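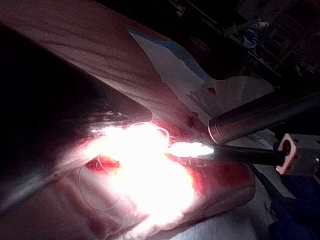
Is a new wrist camera and gripper worth the upgrade for suturing work? On the trial so far, we would hold on to the money until the glare is sorted out.

Undutov sent us its latest gripper in January, with a wrist camera from Amini and a brochure promising "full view at all times". We ran it at Winddale against our older Ciltton arm - 13 sessions, same task each time.
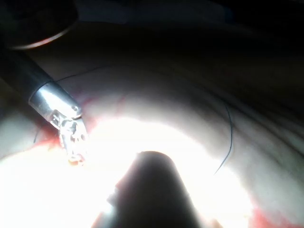
Camera makers love to quote resolution, and Amini is no different. What we care about is whether the operator can follow the thread. Dark suture on pale synthetic tissue stays readable even with a white glare washing out the lower middle, so the demo material flatters the camera. Pale thread is a harder test, and the brochure skips it.

The gripper itself is decent. It holds position well and the controller didn't drop out once in 323 passes - fine, but so did the Ciltton manage that.

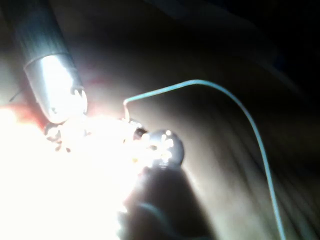
We have asked Amini for a dimmer lamp setting and a firmware date. We have 2 replies and no date.

Related items
Controller cables compared
Ciltton arm: notes after 200 hours
Winddale bench bookings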